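Kisidari Household Handling Project
Progress report to the Masilela Fund
February 23, 2024

1. Summary

The main event of this reporting period was the open day at our Sorkport office. We had planned for 40 visitors and 49 signed in. The demonstration program ran in simulation on the large screen in the front room, with the two-arm robot model working in the furnished room we built last fall. The second half of this report covers spending and the plan for the next period.

2. Open day

Visitors came in groups and each group stayed for 20 minutes. Most were from local care homes and furniture firms, with a few students. We gave a short talk on the aims of the project, then showed the simulation and took questions at the keyboard.
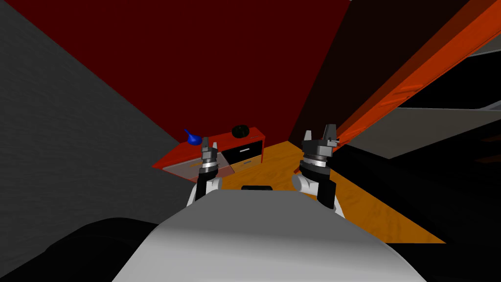

Storage furniture was the topic we chose for the talk, as the grant asks us to look at everyday household tasks. We kept the furnishing simple so that people at the back could follow. The red cabinet stands against the far wall with a blue object and a round black one on top, and both arms are in a raised position facing it. Several visitors asked why the room looks tilted on screen. We explained that the view belongs to the robot and does not line up with the walls. Next time we will put a second, level view beside it -- two of the care home groups asked for one.

The questions were more practical than we expected. People wanted to know how long a task takes to set up, who would be responsible if something were dropped, and whether the same software could run on a smaller machine. We answered the first from our own records. The other two are outside the present grant, and we said so.

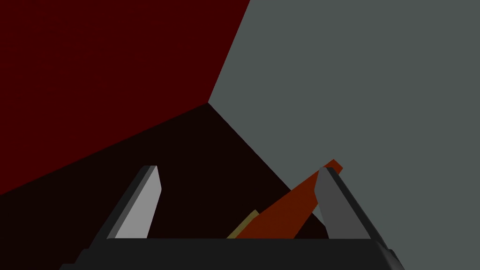
We also handed out a one-page comment form. The comments were mostly favorable about the demonstration and less so about the talk, which was too long for the room and used terms we had not explained. A shorter version is being written. One furniture firm, Kirnmont, offered to send us drawings of its drawer units so that we can model them. We have accepted, and the drawings are due before the next report.

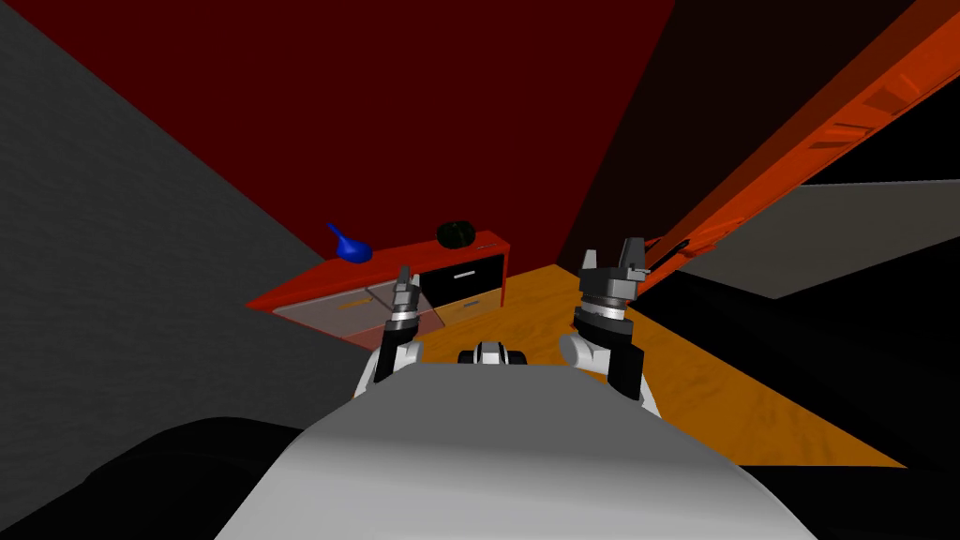 Simulated room with the two-arm robot facing the red cabinet, open day demonstration.

3. Spending

The open day cost $1,279 against the amount set aside for public events. Screen rental was the largest item, followed by printing and refreshments. No equipment was bought. We do not need to move money between budget lines at this point.

4. Problems

The screen computer had to be restarted twice during the morning, and one group lost part of its time. The cause was a display driver, which has been replaced. The close-up views from the grippers were hard to read for people who had not seen the wide view first -- we will change the order so that the whole room always comes up before them.

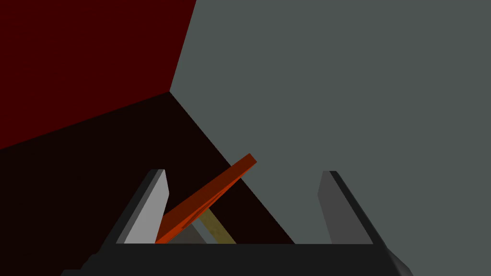
5. Next period

Finish the short version of the talk and try it out on staff from another project.

Model the Kirnmont drawer units and add them to the simulated room.

Set up the level view next to the robot's own view.

Hold a second open day in October, with a smaller number of visitors in each group. We will send the fund a draft program for comment before invitations go out.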